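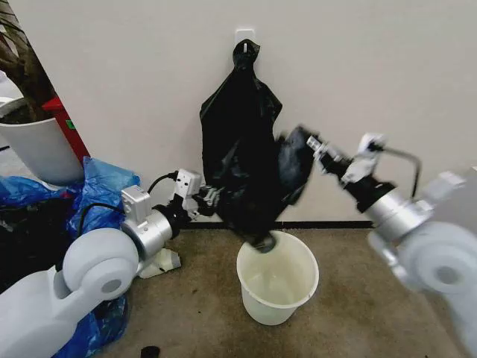 Éloge du crochet à deux sous

Je défends depuis des années, au risque de lasser ma famille, l'idée qu'un sac-poubelle se range au mur. Le rouleau sous l'évier, on le connaît : il se déroule, il se coince derrière les éponges, et l'on finit à genoux. Un petit crochet adhésif blanc, un sac noir suspendu par le haut, le seau juste dessous, et voilà le geste du soir réduit à presque rien.

Mon voisin Dale Beaulieu trouve cela laid. Il a payé 50 euros une poubelle Tekix à tiroir, fort jolie d'ailleurs, et je lui laisse ce plaisir bien volontiers ! Mais moi, j'aime voir ce dont je me sers, et un sac froissé sur un mur clair ne m'a jamais gâché un dîner. 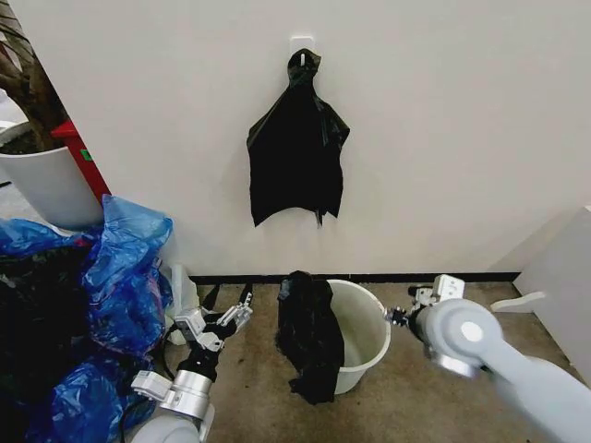
Et le seau, alors ?

Rond, blanc, ouvert, sans couvercle ni pédale : je n'en demande pas davantage. Qu'un sac déborde un peu sur le côté, ma foi, on le remonte en passant.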